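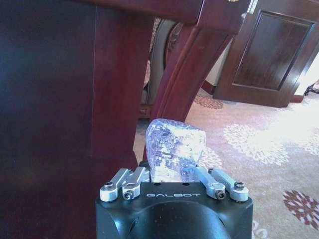
Clear piece held upright, seen from close range.

To: Glass and Ceramics Loans list
From: Hiwot Mekonnen, Collections Office, Saseck Museum
Date: October 2019
Subject: Re: Revised terms for short loans of glass and crystal

Dear colleagues,

Thank you to the members who sent comments on the draft terms for short loans. The Collections Office has read all of them. I am replying to the message from the Tovetti House registrar in particular, as it raises points that several other lenders also put to us in private. The original message is quoted in part, with our replies under each passage.

> We have no objection to the shorter loan period in principle. Our concern is
> with section 2, which asks the lender to supply a full condition report
> before the object leaves the building. In July we sent a group of cut glass
> to Dilulico under the old form, and the report took our one conservator
> most of a week. If the same work is expected for a loan lasting a month,
> smaller houses will stop lending.

The office accepts this point. Section 2 will be changed so that a lender may supply the most recent full report on file, together with a one-page update signed on the day of packing. The update should record any new chip, crack, clouding or surface loss, and should state where the object has been kept in the meantime. If the last full report is more than 15 years old, a new one will still be required. Borrowers may not ask for more than this unless they are willing to meet the cost themselves.

Lenders should note that the update sheet asks for the light under which the object was examined. Fine surface cracking in older glass is easily missed in daylight from one side only, and a report made under one lamp is hard to compare with a report made under another. We ask that the same arrangement be used at both ends of the loan wherever this can be managed. The sheet has a space for a short note on this, and a sentence is enough.

> Section 4 says that relative humidity in the case must be held steady "within
> the range agreed with the lender." Who decides the range if the lender has
> no figures of its own? We keep our glass in a room that was built as a
> pantry. It has done well there, but we could not tell you why.

Where a lender has no records, the borrower will place a logger in the lender's storage room for a period before the loan and will use the readings to set the case. The office has six loggers that may be borrowed for this purpose. Requests should be sent to me and will be met in the order they arrive. Postage is paid by the borrowing institution in both directions.

I would add that glass which has been stable in one place for a long time should not be moved to "better" conditions without advice. Some pieces with an unstable mix of materials will weep or craze when the air around them changes, even when the new figures look correct on paper. The draft did not say this clearly, and a paragraph will be added.

> We would also like to see something about handling. The draft says only that
> objects must be handled by "trained staff." Our experience is that this
> phrase is read very differently from one place to the next. One of our
> goblets was once lifted by the rim at the far end, by a person who had been
> on the training day.

The wording has been replaced. The new section 5 reads as follows:

Glass objects are to be handled by persons named in the loan agreement. No object is to be lifted by a rim, handle, finial, spout or applied ornament. The weight is to be supported from beneath at all times. Rings, watches, lanyards and name badges are to be removed. Well-fitting nitrile gloves are to be worn; cotton gloves are not to be used on glass. Objects in more than one part, including stoppered bottles and lidded jars, are to be separated before they are moved and each part packed on its own. No object is to be passed from hand to hand. It is to be set down by one person and taken up by the other.

Several members asked whether the last two sentences were needed. The office believes that they are, and they will stay.

> Finally, on insurance. The Gebremichael collection, which lends through us,
> is covered under a policy that lists each object separately. The draft
> seems to assume a single value for the whole loan. Could the form allow
> for both?

It will. The schedule at the back of the form will have a column for single values and a line for a total. Lenders may fill in either or both. Where both are given and they do not agree, the single values will be taken as correct. The Gebremichael schedule runs to 669 entries, and we do not expect it to be typed out again for each loan. A copy of the relevant pages, initialed by both parties, may be attached.

A question was also raised about photographs. Lenders are reminded that images supplied with a condition report may be used by the borrower for the purposes of the loan only. Any use in print, on a website or in publicity needs a separate letter of consent. The form does not give this consent and is not to be read as doing so. The borrower should keep the images on file with the agreement and return or delete them if the lender so requests in writing.

The revised text will be sent to this list as an attachment once our legal office has approved the insurance section. Members will then have two weeks in which to send further comments. Comments on sections 1 and 3, which have not changed, will be kept for the next review and need not be sent again.

Loans already agreed under the old form will run to their end on the old terms. Lenders who would like to move an existing loan to the new terms may do so by letter, with the agreement of the borrower.

Please reply to the Collections Office directly on matters that concern a single object or a single loan, and to the list on anything of general interest.

Yours sincerely,

Hiwot Mekonnen
Collections Office
Saseck Museum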